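The Last of the Long Ones

The bin had been in the corner at Urnby since before the lease, and it was the only thing in the building that had never been moved to make room for something else. Everyone agreed it was ugly. It had tall sloping sides, so that anything dropped into it slid to the middle and stayed there, and a flap at the back which was the right height to take the skin off a knuckle.

I had been told I would be working in stores for a fortnight. This was in February. I will say only that I had since bought my own mug, and then a second mug when the first was adopted.

The job that morning came down from Isano, our customer of longest standing and shortest patience. They wanted their bars sorted. They had sent them to us mixed, had paid for them to be stored mixed, and had now written to express their disappointment that they were mixed. The letter was two pages long and used the word "surely" 7 times. I know because my supervisor had underlined them and passed the thing to me without comment, in the way one passes a crying baby.

"Bars," she said.

"Which bars?"

"The long ones and the other ones."

This was, as a technical briefing, fuller than most. I took a clipboard, since a person with a clipboard is seldom asked to lift anything, and went down to have a look.

I should explain that I had opinions about sorting by then. I had not arrived with them. They had come on gradually, like a bad hip. I thought colour was a vulgar way to sort and length an honest one. My supervisor thought the opposite. She held that anyone could see a colour from across a room, whereas length was a matter of judgement and judgement was what had got us into this. We had once gone an entire lunch hour on the subject, and a man delivering pallets had listened to the end and then asked to be let out.

The trouble with a bin full of bars is that they don't lie like bars in a catalogue. In a catalogue they are parallel. In a bin they lean on each other like guests at the end of a wedding, and the one you want is always holding up two that you don't. Most of the load had already gone off to the racks by the time I got down there with my clipboard. What remained had the air of things that had hoped to be overlooked.
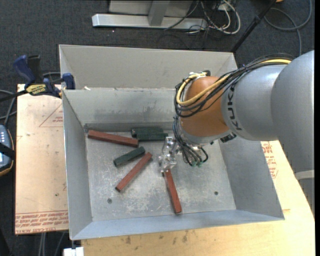 "Are they all the same colour?" my supervisor called down the stairs.

"There are two colours, and some of them are reddish-brown," I called back.

There was a silence in which I could hear her being right. She came down to enjoy it in person.

"Two colours," she said. "So you could sort them by colour."

"You could. You could also sort them by length."

"And what are the long ones?"

I looked at my clipboard, on which I had drawn a small boat.

"Reddish-brown," I said.

She had the decency not to smile. She simply took a pen from behind her ear and wrote COLOUR on a piece of card, in capitals, and propped it on the nearest rack, where it remained for the rest of my employment. I pointed out that if the reddish-brown ones were long, then sorting by length would give the same result, and that in a sense we had both won. She said there was no such sense.

There was then the matter of the labels. Our labels came from a firm called Endent, which had sold us 41 rolls on the understanding that they would stick to metal. They would stick to metal. They would also stick to sleeves, to hair, to one another, and to the underside of a sandwich. What they wouldn't do was take ink. You wrote on them in good faith, turned round to reach for the next one, and found your handwriting had slid off on to your wrist. By eleven o'clock I was labelled quite clearly as Isano, long, and the bars were anonymous.

I tried pencil. I tried the heavy marker from the loading bay, which soaked through the label and the one beneath it and left a stain on the bench in the shape of Portugal. In the end I tied the tags on with string. My supervisor watched me do the first few knots and asked whether I had ever been in the Scouts. I said I had not. She said no, she could see that.

We broke for tea. The biscuits were the plain sort, bought after an argument over the other sort. She read me Isano's letter again, aloud, giving each "surely" a slightly different expression, and by the fourth I had to put my tea down. It was the most I had ever liked her. I told her that I could live with colour, as a principle, if she would let me have length within colour. She thought about that for a good while, dunking.

"Length within colour," she said. "Shortest at the left?"

"Longest at the left."

And we were off again.

We were still at it when the telephone rang upstairs. She went up to answer it and was gone long enough for me to put my longest at the left and take a step back to admire the effect. It looked very fine. I heard her say "I see" several times, and then "all of them?", and then the receiver going down harder than was needed.

She stopped halfway on the stairs.

"That was Isano," she said. "They've sold the lot to Onyeka."

"Well, they're sorted. Onyeka can have them sorted."

"Onyeka would like them mixed."

I looked at the rack, and at the string, and at the card that said COLOUR. Then I went to find the scissors, and she took her jacket off and hung it over the banister, and asked me which end I wanted to start from.

"The left," I said.

"Of course you do," she said, and went to the right.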